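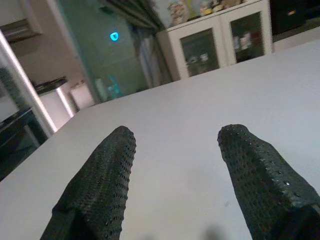

Break room, looking across the big table toward the fridge and the glass-door cabinet

Break room table: keep it or swap it for two smaller ones?

plumbline_deb
Hi all, long post coming, so get yourself a coffee first! I've been handed the job of sorting out our shared kitchen and break room here on the Zisville side of the building, and I keep going back and forth about the table. It's the big white one. I love that table, I've eaten more birthday cake off it than I care to admit, but it does eat up the room. You come in wanting a cup from the glass-door cabinet and you end up doing a little dance past whoever is sitting at the far end.

I've got 433 dollars to spend and I have to decide by August. One choice is two smaller tables from Jurić (158 each, and delivery is 30 for the pair). The other is leaving the table alone and spending the money on shelves and a decent lamp, which would make my eyes happy in the evenings. The dark curtains stay either way, before anybody starts.

What would you do? I'm truly open to being talked into anything.

oatmeal_ridge
Keep the table. We split ours into two a few years back at my old place and I still miss it. With one big table, people end up talking to folks from the other end of the hall. With two little ones, the same four people sat together every day and the rest of us ate at our desks. You also can't spread anything out on a small table, and I say that as somebody who wraps all her holiday presents at work (don't tell).

mags_and_kettle
I'm going to disagree with oatmeal, very fondly. Big tables are wonderful when they're full and a nuisance the rest of the time. If you have to turn sideways to reach the cups, the room isn't working for you. Two small ones can always be pushed together for cake. Mine are from the Jondarura line and they line up pretty well, though there's a seam that crumbs adore.

Which way does the table run, Deb? Could you turn it before you spend a cent?

plumbline_deb
Oh, the seam! I hadn't thought about the seam. I'd be in there with a butter knife every afternoon.

I can try turning it. It's heavy and the floor is tile, so I'd want felt under the legs first.
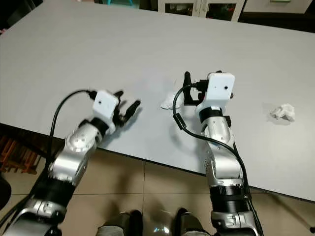

Same table with the two arms over it, beige tile at the left

mags_and_kettle
That is a lot of table. Okay, I see why you're attached to it. I still think you could lose it and not be sorry by fall, but I can see it.

The light gray tops are nice, too. Ours are dark and every dried drip of tea shows up.

hollis_b
White or gray, whatever we're calling it, I'd want to know how it cleans up before I let it go. My sister-in-law had a pale one that looked lovely for a year and then held on to every curry she ever served. If yours still wipes down with dish soap and a rag, hang on to it. A replacement might not be as forgiving.

On the turning idea, measure first. Measure the doorway as well, in case you do sell it. We had to take the legs off ours in the hallway at 9 at night with one working screwdriver and a very patient neighbor holding the other end.

plumbline_deb
Dish soap and a rag is all I've ever used on it, plus a bit of baking soda the time somebody left a bowl of beets overnight. It came right up. I'm calling it white, for the record, though I'll grant you it goes gray depending on where you stand.

oatmeal_ridge
Beets! If it survived beets, then I rest my case. Get the lamp. And put some of the shelf money toward a proper tray for the tea things, so they aren't scattered all over.

mags_and_kettle
The tray I agree with completely. Two against one on the table, I suppose, but I'd still turn it for a couple of weeks and see who complains. Put a sheet of paper by the fridge and let people write on it.

tansy_porch
Coming in from the Tesis thread about cup storage. Has anyone asked whether the cabinet could move instead of the table? I know glass doors are a pain to shift (take everything out, tape them shut, pad the corners), but ours went to the opposite wall in one morning and the room felt twice as easy to walk through.

plumbline_deb
Tansy, that hadn't crossed my mind at all, and now I can't stop thinking about it. There are boxes in the right side of it as well as the cups and dishes on the left, so it would be a job to empty. I'll take the tape measure in with me tomorrow and report back. Does anyone know if those felt pads come in a size for wide legs?

hollis_b
They do, or you can buy the sheet and cut your own. I cut mine.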